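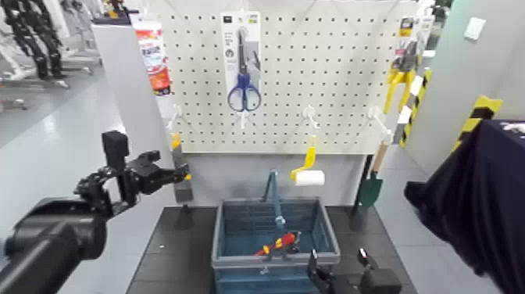 Do shoppers who buy trousers that are too long have them shortened?

Most of the shoppers in our survey did not. They wore the trousers as they were, turned up the hem, or stopped wearing the pair.

4. Results

4.1 What happens to trousers that are too long

The survey was open to customers of Prorkent and Grokar who had bought at least one pair of full-length trousers in the past year. It drew nearly 1,000 usable replies. Both retailers sell most of their trousers in a single leg length per size, so a shorter customer who picks by waist will often end up with extra fabric at the ankle. We asked first whether the most recent pair had fit in the leg when it was bought. Those who said it had not were asked what they did next.

The most common answer was that the trousers were worn without any change. Turning up the hem came second. This was more common for jeans and chinos than for dress trousers, where a visible cuff was often described as "wrong" or "too casual for work." Paid alteration came third, and sewing at home came last among those who kept the trousers in use. A further group had kept the trousers but no longer wore them. Very few had sent them back, even when the return would have been free.

Age made less of a difference than we expected. Younger respondents were more likely to turn up the hem and older respondents more likely to pay for the work, but the gap narrowed once the type of trousers was taken into account. Men buying dress trousers behaved much the same in every age group.

4.2 Reasons for not altering

Respondents could choose up to 2 reasons from a list of 6. Price was chosen often, but it was not the leading reason. More people said that they did not know where to go, or that they had meant to do it and had not found the time. In the open comments, several people wrote that they felt awkward asking a tailor to work on an inexpensive item. One wrote that the hem "would cost half of what I paid for the pants." Another had carried the same pair in the trunk of a car since the previous winter.

Figure 2. Packaged scissors with blue handles, hung on a pegboard.

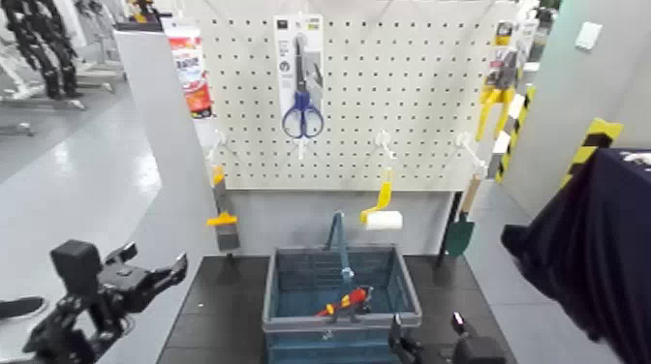

Miriam Aldecott
Lecturer in Apparel Studies and corresponding author

4.3 The in-store trial

In January we followed up with a small trial at the Prorkent store in Dewan. Pestero, an alterations service, placed a fitter next to the changing rooms for five days. Customers could have trousers pinned while they were trying them on and collect them later from the same counter. The price was the same as at Pestero's own shop.

Uptake was higher than the survey answers would suggest. Customers who had the trousers pinned in the changing room nearly always went ahead with the alteration. Those who were only told about the service at the register rarely did. Staff reported that people at the register had already made up their minds about the length and did not want to try the trousers on again.

The trial was short and took place in one store, and we did not have a matched store for comparison. Winter sales were also on, which may have brought in customers who do not usually shop there. We therefore treat the result as a guide for the larger study set out in Section 5 and do not use it to estimate demand.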